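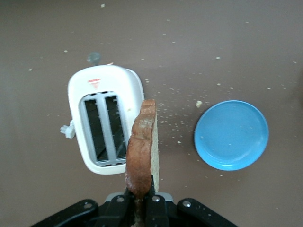
Breakfast Corner, Pulcombe Day Center
Progress report to the Gumede Fund, August
Prepared by Duarte Magalhães

Spending first, as I gather that is the page people turn to. Of the $400 awarded for equipment, $43 is left. The rest went on toasters, plates, a bread bin and a delivery charge I disputed and lost.

We settled on a white two-slot toaster for each table. The four-slot kind was cheaper per slice, but Lala in the kitchen pointed out that four people waiting on one lever is how arguments start. She has run the Pliltercombe breakfasts and has seen the arguments.

Plates are light blue and round. The application said "neutral tones." I chose blue, the supplier had blue, and toast shows up well on it.

Attendance: 11 regulars, up from six in the spring. Most now make their own toast from bread to plate, which was the aim we wrote down. Butter remains a joint effort. Two people prefer it untoasted, and I have recorded them as participating.

Problems. The browning dial is a matter of opinion and is changed whenever my back is turned. Crumbs get everywhere, and the trays are emptied on a rota that exists mainly on paper. Thick-cut loaves jam, so we have gone back to medium, over objections.

Next period: jam, in the sense of buying it. I would like to put the remaining $43 toward that and a second butter dish, and need your approval to move it out of the equipment line. The receipts are attached, including the one with marmalade on it.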